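Trindik Arm Workstation - Set-up and Safe Use Guide
Section 4: Preparing the table and running a session
Revised 10 Jan 2026

4.1 Before you power the arm

1. Check that the base plate is tight and does not rock.
2. Lead the cables away from the path of the arm. Leave slack at each joint.
3. Keep the screw holes in the tabletop clear.
4. Lay out the items for the task. The kitchen set includes a toaster oven, a plate, a ketchup bottle, a bowl and toy fruit.
5. Press the stop button once and confirm that the arm will not move.

CAUTION: Keep hands off the table while the arm is live.
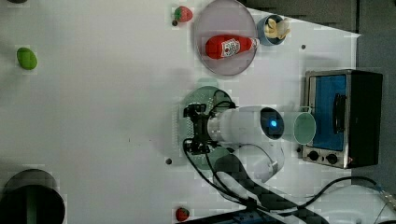

One reader of the March edition asked whether a light tap on the stop button is enough for step 5. Press it fully until it latches, then twist to release.

4.2 Running the task

6. Set the speed limit to 20 percent for the first two runs of any new layout.
7. Stand outside the floor line before you press Start.
8. Watch the gripper whenever it works close to the oven door or passes over cookware.
9. If an item falls or rolls, press Stop first. Reach in only after the arm is still.

Note: Error 13 means a joint has met resistance. Clear the cause before you reset. 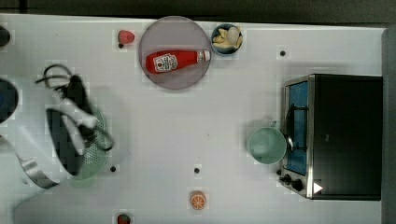 The Prurnholm site wrote that its operators also stop the arm before moving a mug or cup by hand, even a short distance - we now ask all sites to do the same.

10. Enter each stop in the session log, with the error number if one is shown.

For lockout during repair, see Section 21.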